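Odeck Staff Forum > Linen Services > Automation and Working Arrangements

Print this thread | E-mail this thread

Folding trial at the Motov site: comments invited

G_Krishnan wrote:
Colleagues are reminded that comments on the first stage of the folding trial will be received until the end of June. The Ullent unit has now handled 3216 pieces. Staff are asked to confine their remarks to working arrangements – pay grades are being addressed separately.

meenakshi.alva wrote:
I wish to record a concern regarding rotation. Before the trial, each employee moved between sorting, folding and packing in the course of a shift. Folding was the station at which one could sit. If that task passes to a machine, the remaining stations are all standing work, and the proposal says nothing on the matter.

S_Kadlec wrote:
With respect, I do not share this view. Small flat pieces are the most repetitive part of the job, and several of us have had wrist complaints. Large sheets are a separate question. They are heavy and awkward, and I have seen no evidence that the unit can manage them without a person beside it. 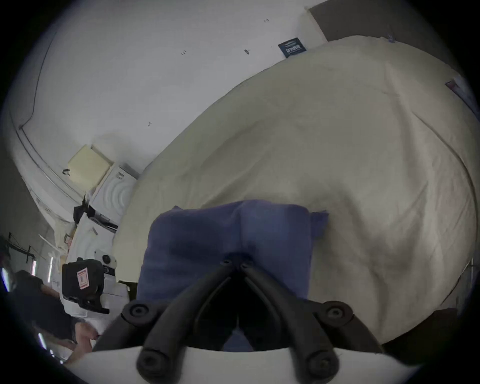

I would therefore support automation of the small pieces only, with sheets left to staff until a second stage is agreed in writing.

meenakshi.alva wrote:
Mr. Kadlec's point on wrists is accepted. It does not answer mine on seating.

A_Kurian wrote:
May I ask how rejected folds are recorded? Our shift refolded 123 pieces by hand and was given no code under which to enter the time. On the daily sheet it appears that we did less work than before.

G_Krishnan wrote:
Ms. Kurian is correct. A code for refolding will be issued. Until then, please note the hours in the remarks column and have the shift lead initial them. The question of seating has been forwarded to Ms. Quintana.

R.Quintana wrote:
Received. Two stools have been requested for the packing station. I cannot undertake to restore the former rotation before the second stage is decided.

meenakshi.alva wrote:
Stools at packing will be of little use at the present table height. I ask that this reply remain in the record.

Last post: 2019-04-29

Contact Linen Services | Copyright Odeck | Back to top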